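Startseite Aktuelles Berichte Veranstaltungen Mitglieder Kontakt

Bericht über den Besuch der Frühjahrsmesse für Modeschmuck und Haaraccessoires in Ineck

Der Fachkreis Accessoires und Kurzwaren hat auch in diesem Jahr eine Delegation zur Fachmesse nach Ineck entsandt. Der Gruppe gehörten 4 Mitglieder an; die Leitung lag bei Kadir Ersoy. Der vorliegende Bericht fasst die Eindrücke zusammen und richtet sich vor allem an jene Mitgliedsbetriebe, die in diesem Jahr nicht anreisen konnten.

Nach Angaben der Messeleitung waren 273 Aussteller gemeldet. Die Anordnung der Stände folgte erstmals den Warengruppen und nicht mehr der Herkunft der Anbieter. Perlen, Ketten und Verschlüsse befanden sich im vorderen Hallenteil, Haarschmuck und Textilwaren im hinteren. Dies erleichterte den Vergleich der Sortimente erheblich, führte jedoch am Vormittag zu längeren Wartezeiten an den Durchgängen. Der Einlass begann um 9 Uhr, die Garderobe war zu diesem Zeitpunkt noch nicht besetzt.

Schwerpunkt Imitationsperlen

Den ersten Termin nahm die Delegation am Stand der Firma Zitolel wahr, die Perlenstränge aus Glas und Kunststoff für den Großhandel fertigt. Vorgestellt wurde ein überarbeitetes Verfahren für den Perlmuttüberzug, bei dem die Rohlinge mehrfach getaucht und zwischen den Gängen getrocknet werden. Die Mitarbeiter erläuterten die Unterschiede anhand geöffneter Bohrlöcher, an deren Rändern sich die Dicke der Schicht gut beurteilen lässt. Für den Einzelhandel ist dies von praktischer Bedeutung — abgeplatzte Ränder gehören nach wie vor zu den häufigsten Reklamationsgründen bei preiswerten Ketten.

Ausführlich besprochen wurde die Frage der Knotung. Zitolel bietet längere Stränge wahlweise geknotet oder durchgehend aufgezogen an. Der Aufpreis für die geknotete Ausführung beträgt im Großhandel derzeit 30 Prozent. Die Delegation hält diesen Aufschlag bei Ketten, die doppelt getragen werden sollen, für vertretbar, bei einfachen Geschenkartikeln dagegen nicht.

Haarschmuck und Zusammenstellung von Sets

Im hinteren Hallenteil dominierte der Haarschmuck. Große Haargummis aus durchscheinenden, gekreppten Stoffen waren an zahlreichen Ständen vertreten, überwiegend in Creme, Puder und hellem Grau. Bei den Haarklammern setzt sich die eckige Form mit Aussparung in der Mitte fort; dunkle Blau- und Grüntöne ergänzen die bisher vorherrschenden Schildpattmuster. Die Firma Rornomico zeigte hierzu eine Serie, deren Federn sich ohne Werkzeug austauschen lassen. Ein Muster wurde dem Fachkreis für die Mitgliederversammlung überlassen.

Mehrere Anbieter warben für flache, offene Schachteln, in denen Haarschmuck und Kette gemeinsam angeboten werden. Der Vorteil liegt in der geringen Bauhöhe beim Versand, der Nachteil darin, dass lose Stränge ohne Einlage leicht verrutschen.

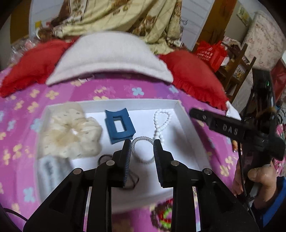 Heller Perlenstrang in flacher weißer Schachtel
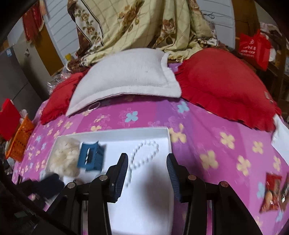 Takumi Nishimura wandte hierzu ein, die offene Schachtel sei für Perlenstränge grundsätzlich ungeeignet, solange auf eine Befestigung verzichtet werde. In seinem Geschäft seien Stränge aus solchen Sets wiederholt mit verdrehtem Faden angekommen, und der Kunde unterscheide nicht zwischen einem Verpackungsmangel und einem Mangel der Ware. Er plädiere für einen Karton mit zwei Schlitzen, wie er bei Armbanduhren üblich sei, und sei bereit, die Mehrkosten an die Kundschaft weiterzugeben.

Die Delegation nimmt diesen Hinweis auf. Am Stand von Espinoza wurde eine vergleichbare Einlage gezeigt, allerdings nur für kurze Ketten. Eine Ausführung für längere Stränge ist nach dortiger Auskunft in Vorbereitung; ein Liefertermin konnte nicht genannt werden.

Vortragsprogramm

Am Nachmittag sprach Nanami Ogura über die Kennzeichnung von Imitationsperlen im Verkaufsgespräch und auf dem Etikett. Der Vortrag dauerte 30 Minuten und war gut besucht. Die Referentin empfahl, das Wort »Perle« auf Preisschildern stets mit dem Werkstoff zu verbinden, also Glasperle oder Kunststoffperle, und auf Fantasiebezeichnungen zu verzichten. Die anschließende Aussprache musste aus Zeitgründen abgebrochen werden. Die Vortragsfolien liegen der Geschäftsstelle vor und können dort angefordert werden.

Hinweise für künftige Besuche

Die Anreise mit der Bahn hat sich bewährt, der Zubringerbus verkehrt jedoch nur bis 17 Uhr. Mitglieder, die Bestellungen vor Ort aufgeben möchten, sollten ihre Umsatzsteuer-Identifikationsnummer schriftlich mitführen. Musterbestellungen werden an den meisten Ständen nur gegen Vorkasse angenommen. Die Herbstausgabe der Messe entfällt wegen Umbauarbeiten, stattdessen ist im Dezember eine verkleinerte Ordertagung vorgesehen. Anmeldungen hierfür nimmt Mi-kyung Nam in der Geschäftsstelle entgegen.

© Fachkreis Accessoires und Kurzwaren | Impressum | Datenschutz | Kontakt | Nach oben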